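Folding for Stock and Shelf: Handout 3, T-Shirts
Textile Care Short Course, Trurkness Adult Learning Center
Updated Mar 5, 2021

Okay, so last time we got through towels, and I know a few of you found that a bit slow. T-shirts are where it gets fun! A towel is a rectangle and it wants to be a rectangle. A T-shirt has sleeves, a neck opening, a front that's cut lower than the back, and a knit fabric that stretches whenever you tug it. I've been folding them for most of my working life (nine years of that in the stockroom at Probert) and I still get a crooked one now and then.

Before the next class, please read through this once and then fold 12 shirts at home. Any shirts will do. Old ones are better, to be frank, they've lost their shape and they make you work for it.

1. Sorting out the heap

Start with the pile. Most people grab whatever is on top and start folding, and then they're hunting through a tangle for the next one with a half-folded shirt under their elbow. Pull the pieces apart first. With bright plain colors this goes fast, you can tell where one piece stops and the next begins even when all you've got is a bunch of folds and no collar in sight. Black on black is another story, and I'd save that for when you've had your coffee.

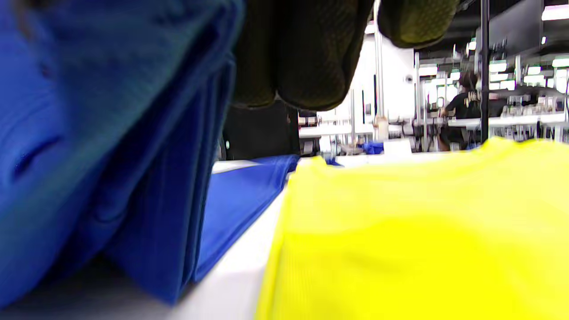
Hondetura asked whether it wouldn't be quicker to sort by size first and leave color for later, seeing as the shop wants them stacked by size anyway.

Good question, and for a store delivery, yes, go by size. For laundry at home or in a care facility I go by type, then by person, and I don't bother with color at all once everything is dry. Whatever you pick, stick with it to the bottom of the heap. Changing your mind halfway costs more time than the wrong system does.

2. Finding the collar

Pick up the shirt, feel along the edge until you get to the neck, and hold it there. The tag is your friend. It tells you top from bottom, and on most shirts it's sewn at the center back, so it gives you your middle line too. Printed labels inside the neck don't help your fingers much, but you can still spot them.

3. Flattening

I like the shirt sideways to me, and I'll argue about this with anyone. When you stand at the long side of the table you can reach the collar and the hem together, and you don't have to lean over. Lay it face up with the neck to your left, like the yellow one, and put one hand near the collar end and the other down by the hem. Now smooth outward, gently! You're moving the air and the wrinkles out, and if you pull hard the knit will just spring back and you'll have a wavy side seam. 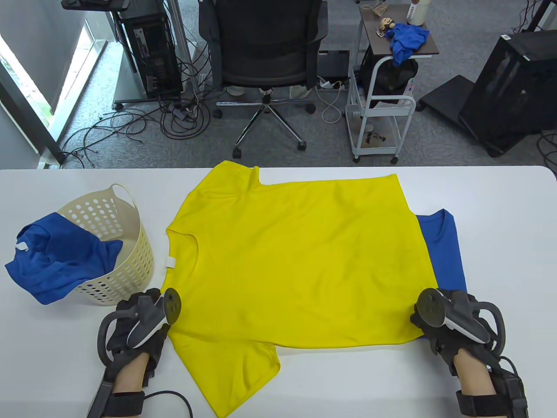 My own rule is one shirt at a time on a bare table, and I break it constantly. When I'm in a hurry I'll lay the next shirt straight on top of the last one and tell myself I'm saving a step. The trouble is that you lose your edge. With a bit of blue sticking out past the yellow hem, it's easy to line your fold up with the wrong shirt, and then you've creased two of them badly. A basket at the collar end is fine, I do that too, but keep what's hanging over the front of it off your folding space.

4. The fold itself

Far side in to the middle, sleeve laid back on itself. Near side the same. Then hem up to just short of the collar, and in half once more. If you're using the Sikero folding board, the width is set for you, so just keep the collar centered on it.

For next class: bring three of your 12, the best, the worst and one you can't decide about. We'll swap them around the table and refold.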